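Packing food for a day of wine tasting
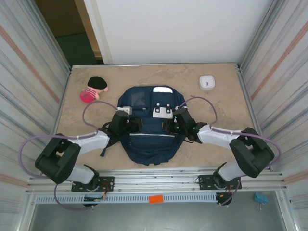

How long will cheese keep in a bag without a fridge?
Hard cheese is fine for a day out. Soft cheese should be eaten within two hours, or sooner in hot weather, so buy it close to lunch.

Freeze a 490 ml bottle of water the night before and lay it flat at the bottom. Wrap cheese in waxed paper, then put it in a lidded tub. Cling film makes it sweat.

Slice bread at the table. Cut at home, it will be stale by noon.

Olives and pickles leak. Drain them and use a screw-top jar. Chiharu Hayashi of Drorberg puts a folded tea towel under hers and uses it later as a napkin.

Most cellars in Drorberg allow picnics on the grass but not in the tasting room. Rungate charges 5 euros for a table and lends glasses. Zemia asks you to ring first.

Eat something plain before the first glass. Crackers will do. Keep strong cheese and anything with vinegar until you have finished tasting.

Bring a corkscrew. Rinse tubs the same evening and leave the lids off overnight.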